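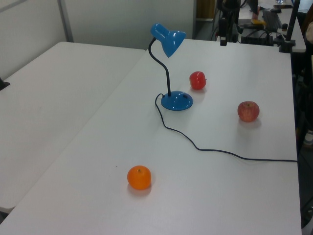

Madder again, and I am feeling much more cheerful about it than I was in October, when everything I pulled out of the pot had gone the color of old brick. The yarn is the Arkomdale two-ply, scoured the slow way, and it took up water so nicely that I stood there and watched it sink. What I'm after is a proper clear red with a bit of life in it, close to the small shiny apple next to the blue lamp, and I know perfectly well that wool will never shine like apple skin, but the color itself ought to be within reach. Mordant was alum at 15 percent of the weight of the yarn, for 500 grams of yarn, and I left it to cool in the pot overnight because I was tired and wanted my supper.

The roots are from the Tadholm bed, the old end by the wall, washed and dried and chopped rather coarsely (my wrists gave out before the roots did). I poured off the first two rinses, which came away a murky yellow-brown. I've saved them in the crock with the lid if anybody wants to try them on the gray fleece – I suspect there's a nice peachy tan hiding in there. Then a 12-hour soak with a spoonful of chalk, our water here being so soft.

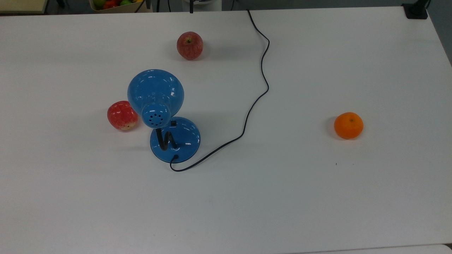
*Ilse Varnum*

Now the heat. I kept it low the whole time, hand-hot and then a little more, and never once let it simmer. Last time I trusted the big ring to behave itself and wandered off to sort labels, and I'm nearly sure that's where the browns crept in. I used the small ring today and brought my knitting with me. It's a dull way to spend an afternoon if you don't like the smell, but I do like it, sort of earthy and sweet, like a potting shed.

First skein out is orangey at the ends and a good warm red through the middle. The ties were too tight again! There are pale bands under every one of them, so please, figure-eights and loose ones, and I'm writing this mostly to myself. The second skein stayed in to cool with the roots and already looks deeper, though wet wool flatters everybody and I won't believe it until it has dried.

Still to do:

- rinse the second skein and hang it away from the radiator
- cut a snippet from each for the window test, half under card
- write to Porkville about more alum, the tub is nearly scraped out
- strain the bath and keep it for the Šťastný sample cards, which only need a soft coral
- find the good thermometer, last seen in the drawer with the string

Bath is covered and sitting on the back step. Please don't tip it out.

December 15, 2019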